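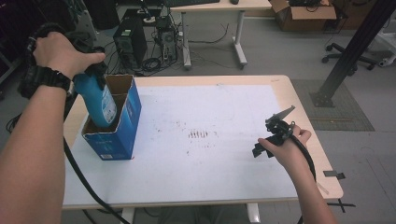 Can one person run the Skalania hand-held gripper kit without a second operator?
For short jobs, one person is enough, though Plorunden quotes its setup times with two people and we think most buyers should plan on two for the first week.

Skalania Dual Hand Kit, from Plorunden
Price as reviewed: $3,876
Extra finger set: $998

Plorunden sells the Skalania as a cheap way to record two-handed work for training robots. You wear a gripper on each hand, do the job yourself, and the kit logs the motion. The sales page calls it "ready out of the box." We have some doubts about that.

What you get is 2 black grippers, cables, a hub and a license for the Arabzadeh recording software. The license runs for 52 weeks. After that you pay again, and the page doesn't say how much. We asked twice and were told pricing "depends on the account."

Packing is the task Plorunden likes to talk about, so we spent most of our time on it. Lowering a plastic bottle into a tall, narrow cardboard box sounds easy. With a gripper over your hand you lose your sense of touch, and you have to tip the bottle to get its bottom end past the edges of the box. One gripper does the work while the other hovers, and our takes got slower toward the end of each session. The finger joints felt solid. The grip on smooth plastic was fair.

Then there are the cables. They are thick, and one runs back over the hand and along the forearm. Plorunden claims up to 6 hours of comfortable use. Our wrists disagreed well before lunch. A wireless version is "planned," with no month given.

The software is better than we expected. Takes are easy to label, bad ones are easy to throw out, and exports worked the first time. Matching left and right hands drifted in two long recordings, and support in Pulencombe answered within a day but had no fix.

Worth it? If you already have a robot that uses the same fingers, maybe. If you don't, ask for the trial unit first and get the renewal price in writing.

Shipping: from the Pulencombe warehouse, buyer pays
Returns: unopened kits only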